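# Shading: How Flat Colors Look Solid

A circle drawn in one color looks like a coin. Make one side lighter and the other side darker, and it looks like a ball. The change from light to dark is called shading. It tells your eyes which way each part of a surface is facing.

Light travels in straight lines. A surface that faces the light catches a lot of it and looks bright. A surface that is tilted catches less, so it looks dimmer. A surface that faces away gets only the light that bounces off other things.

Computers use this rule to make pictures. First, the shape is built from small flat pieces called faces. Most are triangles. A simple toy boat might need 270 faces. A boat with rails and ropes might need 1344. For each face, the computer works out the angle between the face and the light. Then it picks how bright to make the color.

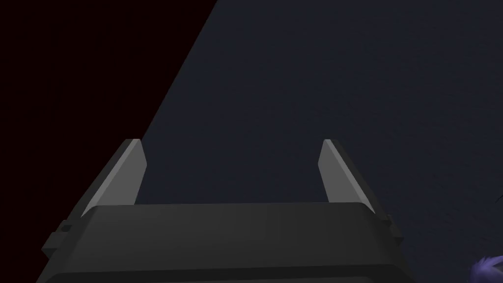

Color and brightness are two separate things. A thing made in a single color still needs many shades of that color before it looks solid. Gray is a good color for seeing this. The dark machine part in the computer picture goes from nearly black at the lower left to a lighter gray toward the center and right. The straight rim along its top is lighter than the rest, so it shows up as a crisp line. A sharp line like this often marks an edge, where one face stops and another starts.

Round things are harder. A ball made of flat faces can look like a cut gem. To fix this, the computer blends the shades across each face, so the edges between them are hard to see. The ball still has the same number of faces.

## Try it with a pencil

1. Draw a cube so that three sides show.
2. Draw a small sun in one corner of the paper.
3. Leave the side that faces the sun white.
4. Shade the next side lightly.
5. Shade the last side as dark as you can.

Draw the cube again with the sun in the other corner, and work out which side should now be white.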